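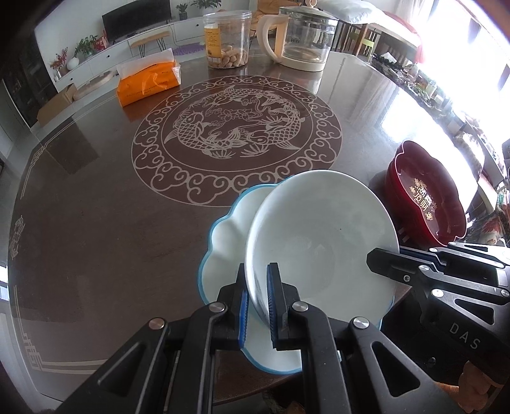 July, late evening

Soup weather in July! It rained all the way back from Fasville, and by the time I got in I wanted nothing in the world but broth, so I finally tried the clear one with ginger and white radish that I've been reading about for weeks. And oh, it was good. I had two bowls at the koi table and then went back for the dregs with a spoon, standing up.

Notes so I can do it again. Bones in cold water, brought up slowly, skimmed, then left alone at the barest tremble from lunch until 7. Ginger in thick coins, skin on. I put the radish in for the last 30 minutes this time and it kept a little bite, much nicer than the mush I made in spring. Salt at the very end — I was too shy with it and had to fix it at the table. Next time a strip of dried orange peel too, if the shop in Kandenham has any left.

The market was wonderful, by the way, even in the wet. The Rarside growers had the first proper beans, and radishes as long as my forearm (I bought two, I will be eating radish until I turn into one). The woman at the egg stall told me to save the leaves and chop them into rice with sesame, so that's lunch tomorrow sorted. I missed the 426 bus by a whisker and didn't even mind, I stood under the bakery awning eating a warm bun and watching the gutters run.

Other things. The seeds came from Aguirre, winter greens and a purple carrot I have no room for. I'll squeeze them in behind the beans. The gutter at the back is dripping again, must get the ladder out. Finished my library book at last and didn't like the ending one bit, she should have stayed on the island!

Still raining now, and the whole house smells of ginger. Two jars of broth in the fridge and one in the freezer. Bed.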